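Help wanted: part-time hands for our apartment reset crew (Senside, Belimik and Tymoshchuk buildings)

Posted October 11, 2019

Hi there! I run a small outfit called Stirar. We take furnished rental apartments in the gap between one tenant and the next and put them back in order: floors picked up, cupboards sorted, left-behind stuff packed into boxes, beds made. It's a mix of tidying, packing and light cleaning, and I'm looking for 2 more people to start as soon as they can.

We look after 14 apartments right now across three buildings. The Senside ones are tiny and quick. Belimik has the big kitchens (and a truly silly number of drawers), and Tymoshchuk is mostly families, so expect toy cars under the couch and puzzle pieces in the heating vents.

A normal shift goes like this. We meet at the door at 9, I hand out the room list, and everyone picks a room. Start with the floor, always! Anything lying on it goes up on a bed or a table before you do anything else. After that it's shelves, then drawers, then the kitchen, and the vacuum comes out last. We're usually done by early afternoon, and if we finish early you still get paid for the full shift.

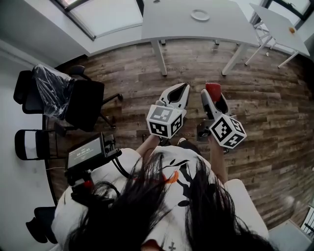 Rostam Azimi

The floors deserve their own paragraph, sorry. They're long planks in brown, gray and tan, all streaky with grain, and small things vanish on them like you wouldn't believe. Earring backs, screws, a beige button. If you're the kind of person who spots a dropped pin from across the room, I already like you. Please don't drag boxes over the planks either. Lift them, or ask me for the felt sliders.

What to wear: a T-shirt you don't mind getting dusty and sneakers with a clean sole. Long hair is no problem at all, tie it back or don't, except when you're doing the stove.

Pay is $182 per shift, every shift, and it doesn't matter which building you get. If you take on a full move-out pack (that's the long one, with wardrobes and books and the whole kitchen wrapped in paper) it goes up to $289 for the day. I pay by bank transfer the same week. Gloves, boxes, tape and cleaning stuff are all on me, and so is lunch on the long days.

You don't need experience. I'd much sooner have somebody careful who folds a towel the same way twice. You do need to be OK with stairs (Belimik has no elevator) and with lifting a box of plates. A driver's license would be great, but I can pick people up near Senside if that helps.

I'd like you to stay until April at least, which is when the spring moves start and things get busy. Two or three shifts a week is typical, and we can work around classes or another job if you tell me early.

To apply, write me a few lines through the contact form on this page. Tell me which mornings you're free, when you could start, and which room in your own home is the tidiest. No resume needed, though I'll read it if you send one! I answer everybody, usually in the evening, and then we'll set up a paid trial shift in one of the small apartments.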